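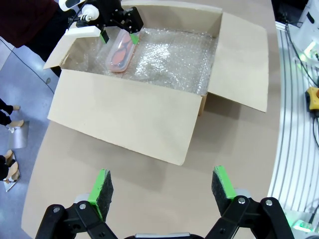
O Venkatesh Gowda foi o óptico da nossa rua durante 45 anos e morreu em maio. Escrevo sobre ele com atraso, e mais sobre o ofício do que sobre o homem, porque foi pelo ofício que o conheci. Tinha regras fixas para tudo. Uns óculos seguiam pelo correio como estes de laranja e preto: dentro de um estojo de plástico, o estojo sobre plástico de bolhas, tudo numa caixa de cartão. Recusava o envelope almofadado.

A oficina chamava-se Wirka e ficava no rés do chão do número 732. Tinha duas bancadas, uma para soldar charneiras e outra para o resto. Media a distância pupilar com régua, duas vezes, e anotava os dois valores na ficha mesmo quando coincidiam. As fichas estavam por ordem de rua — nunca por apelido — e ele encontrava qualquer uma sem levantar os olhos.
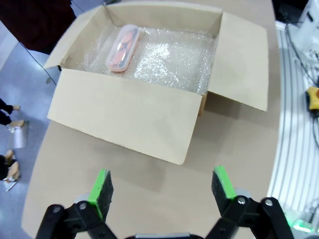 Estojo translúcido sobre o plástico de bolhas.

Levei-lhe as primeiras lentes progressivas que tive, compradas noutro lado. Verificou a altura de montagem, disse que estava errada e corrigiu a inclinação da armação com ar quente. Não cobrou. Pediu-me que voltasse passada uma semana para confirmar o ajuste das plaquetas, e voltei.

A filha ficou com o frontofocómetro. As fichas continuam na gaveta de baixo, pela ordem dele.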